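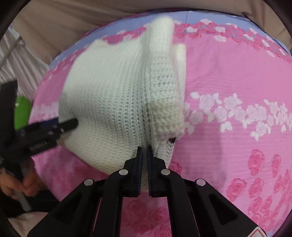 By Siiri Ikonen | Workshop Notes, Skendby Robotics Club | Filed under: Soft goods

Folding knitwear with two hand-held grippers: tips from the student project

The Skendby team spent the term on one task: fold a sweater on a bed using hand-held grippers, one per hand, so that the motion can later be copied by a pair of arms. Towels were done first and are easy. Knits stretch, roll at the edges and catch on hard plastic. The notes below are for the next group and for anyone in the Verley class attempting the same exercise.

Setting up

Work on a bed or a padded table. A hard surface gives the fingertips nothing to sink into, and the lower finger then slides over the fabric instead of getting under it.

Pull the sheet tight before each run. A loose sheet gets picked up along with the sweater, and the operator often does not notice until the lift.

A patterned sheet is acceptable if the garment is a plain light color. We tried gray on gray at first and lost the hem in most of the recordings.

Wipe the finger pads with a damp cloth and let them dry. Lint builds up in the texture quickly with wool blends, and grip drops well before the pads look dirty.

Picking up

Open the jaws fully, lower them to the fabric, press lightly, then close. Closing in the air above the knit takes hold of single loops and leaves a pulled thread.

Take a fold of fabric, not a single layer. Two layers pinched between the pads hold much better than one, and the load is spread over more stitches.

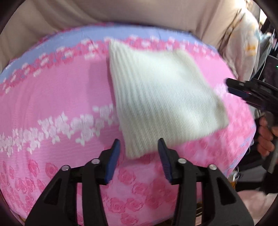 Jaws open, one fingertip to each side of the bottom corner of the knit.

Corners are the best place to start. Approach with the corner pointing between the fingers and advance until it is well inside the jaws. If only the tip is caught, release and repeat.

Ribbing is thicker and springs back, so it needs a slightly firmer squeeze than the flat stitch beside it. Practice the two separately. Students who trained only on cuffs tended to crush the body panels, and the reverse group dropped the cuffs.

Keep the second gripper low and to the side. It should hold the fabric down while the first one lifts. When both lift together the garment bunches in the middle and the run has to be restarted.

Flattening before the fold

Most failed folds were failed flattenings. Allow more time here than seems reasonable.

1. Find the collar and move it to the far side of the bed.
2. Draw each shoulder outward, a little at a time.
3. Bring the hem toward you until the body lies straight.
4. Deal with the sleeves last - they move whenever anything else does.
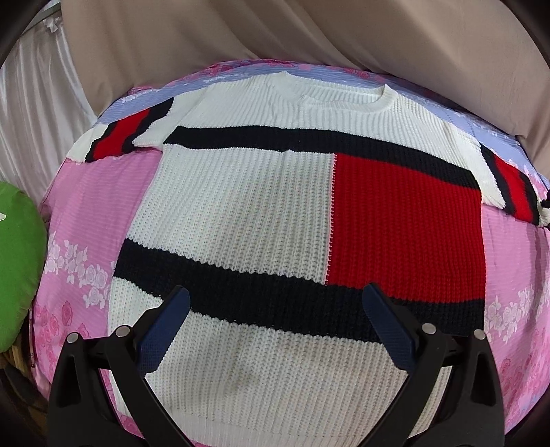
Color-block sweater laid out with the collar at the far side, gripper over the lower panel.

Color blocks help. A stripe across the chest shows at once whether the body is twisted, and a seam down the front gives a line to fold against. For beginners choose a sweater with at least one of these.

Recording and scoring

The Givden meet allows 4 minutes per garment. Our team logged over 500 attempts in practice, of which the flat knits were the more reliable. Label each run before starting the next one. Relabeling from memory cost us most of a Sunday.

Discard runs where the operator's sleeve covers the jaws. Push sleeves up to the elbow.

Storage

Hang the grippers with the jaws open. Closed pads take a set over a long break, and the Pons spares we ordered in January have not all arrived. Pivot pins get a drop of light oil once a month, wiped off before the tool goes near fabric.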